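**Senitz 5 handheld skin cooler – catalog entry and notes**

Item 925. Sold by Omerović to licensed cosmetic practices only. The buyer must have a physician's signature on file before we ship.

Gramitz, the maker, says the Senitz 5 numbs skin before filler and laser work "without cream or waiting." We are not so sure about the waiting. In our own handling the tip took 246 seconds to reach its set point, and the leaflet gives no figure at all. Ask for one. 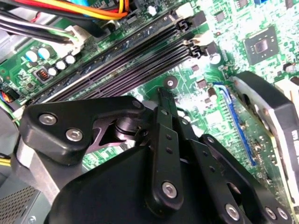
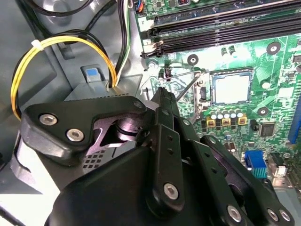

Catalog no. 5, p. 246

The leaflet also leans on a "patient comfort study." Borislav Papadopoulos asked Gramitz for it in September and got a two-page summary with no control group. Treat the comfort claims as sales talk until the full paper turns up.

What you get:

- Handpiece with fixed metal tip
- Charging stand
- Five silicone tip covers
- Printed manual (English, German)

Price: $1,874. Extra covers are sold by Zituvov, and we have not tried them.

The warranty covers the handpiece – not the battery, which seems odd for a cordless tool. Returns are accepted if the seal on the tip is unbroken.

Do not use on broken skin or on patients with cold allergy. The word "painless" in the brochure is the maker's, not ours.

Questions about stock go to Gorazd Lazarević at the order desk.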